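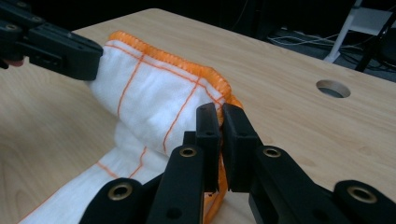 Mamta Chaturvedi asked whether a mill of this age could still earn its keep from household cloth, or whether the contract work for hospitals now paid for everything else. The question was put in the entrance hall of the Bratu mill at Dellutville, before the tour had begun, and it set the direction for much of the afternoon.

The mill opens its doors to outside visitors each May. Our party numbered 30 and was received at the river gate at 1:15 p.m. Coats and bags were left in the former wages office, where the original counter and pigeonholes have been kept. Visitors with hearing aids were advised to turn them down before entering the weaving shed.

The management's reply to the opening question was given on the stairs. Household goods remain the larger part of the order book, with towels and kitchen cloths well ahead of bed linen. Hospital contracts bring steadier payment but are renewed every year, and the mill lost one of them to a competitor in Vallitholm last winter. No jobs were lost as a result. Two looms were idle for part of the spring.

The yarn store was visited first. It occupies the ground floor on the north side, where the temperature changes least. Cotton arrives already spun, and each delivery is sampled for strength and moisture before it is released to the warping room. The store supervisor spoke in some detail about a change of supplier and the paperwork it had required.

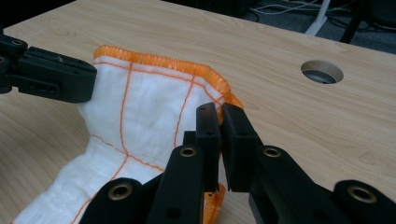
White cloth with orange overlocked edging and orange grid lines.

From the store the party went up to the weaving shed. The noise made explanation difficult, and the guides had sensibly prepared printed cards. The shed was built for older, narrower looms, and the spacing of its iron columns still decides where new machinery can stand. Management has twice considered moving to a modern building at the edge of town. On both occasions the cost of moving the finishing plant ruled it out.

Finishing was, for many of us, the most instructive part of the visit. Fabric is washed, dried, and checked for shrinkage, and a test piece from each lot is laundered 8 times before the lot is cut. Edges are then overlocked or hemmed according to the order.

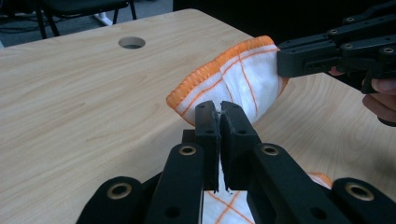
Customers rarely ask about thread, yet a weak edge accounts for more returned goods than any fault in the weave. The mill received 618 returns last year and keeps a written record of the cause of each. Members with an interest in quality control may wish to know that the record is open to inspection on request.

Tea was served in the canteen at 3:30 p.m. A short talk followed on the Grelitum pattern books, which hold 3276 woven samples and order sheets. They are stored in a dry room above the canteen and may be consulted by appointment. Several of the earlier volumes have suffered from damp along the spine, and the mill is seeking advice on repair.
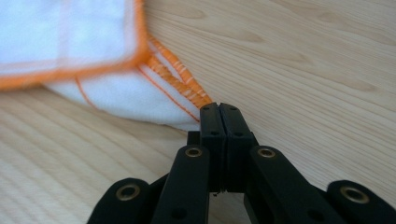 Funding for that repair has not been settled. The mill would prefer the volumes to stay in Dellutville, and the idea of a long loan to the museum in Vallitholm was received politely but without enthusiasm.

The visit closed at 4:45 p.m. at the factory shop, where seconds are sold by weight. Members planning to attend next year should note that the upper floors are reached by stairs only, and that closed shoes are required throughout.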